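Sorting and Storing Blocks in Metal Bins
Ellwood Learning Center, Materials Room Guide
Revised 6th August

This page explains how building blocks are returned, checked and stored in the materials room. It applies to all staff who borrow blocks for classes or open sessions. Blocks kept in the Flander cabinet are covered by a separate page.

Before you begin

Clear the worktable and wipe it with a dry cloth. Place two metal bins on it, one behind the other, with the long sides facing you. The front bin receives blocks as they come back. The rear bin receives blocks that have been checked.

Do not use bins with a raised edge or a split corner. Scratches and worn finish on the inner walls are acceptable. Report a damaged bin at the Kurkolach Street desk, where replacements are held.

Checking the blocks

1. Empty the returned set into the front bin. Keep to 10 blocks at a time so that each one can be seen on the floor of the bin.

2. Take out one block and look at all the long sides, then both ends. Run a thumb along each edge to feel for chips.

3. Wipe off chalk, pencil and tape residue with a damp cloth. Dry the block before it goes into a bin. Do not soak blocks or use solvent on them.

4. Set chipped or cracked blocks on the tray marked Repair. They must not go back into a set, even when the set is short.

5. Place sound blocks in the rear bin.

Sorting by color and length

Sort by color first and by length second. Sets from the Jafarzadeh collection include red and green blocks that are close in size and are often mixed up. Lay one of each side by side before deciding where a doubtful block belongs.

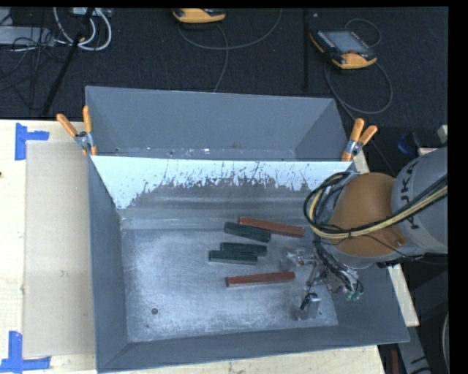 Blocks of one color should lie flat and parallel, with their long sides touching. Turn any block that has landed at an angle, and build no more than 4 layers. Leave a finger's width along one wall so that the first block can be lifted out easily.

Returning the bins

Write the name of the set and your initials on the card, then slide the card into the holder on the shelf. Bins go on the lower shelf only. A full bin is to be carried with both hands.

Sets that remain incomplete in October will be withdrawn from lending. Missing blocks found after that date may be left in the return box beside the materials room door.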